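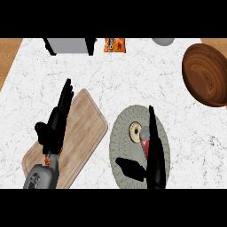

White marble countertop with faint gray veining

March 7, 2020
By Gilang Setiawan

Marble is limestone (or its cousin dolomite) that has been squeezed and heated deep underground until its grains grow into tight, interlocking crystals. The result is one of the loveliest stones on Earth! Pure marble is white. Gray veins come from clay, graphite and other bits trapped in the original rock, and they wander wherever the pressure pushed them.
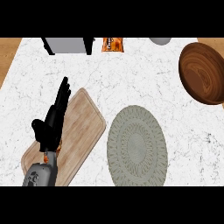

Sculptors have prized the stone for well over 2,000 years, and bakers love it too – it stays cool under pastry dough. Acid is its great enemy. Lemon juice or vinegar will leave dull spots called etches, which can often be polished out with a fine powder and plenty of patience.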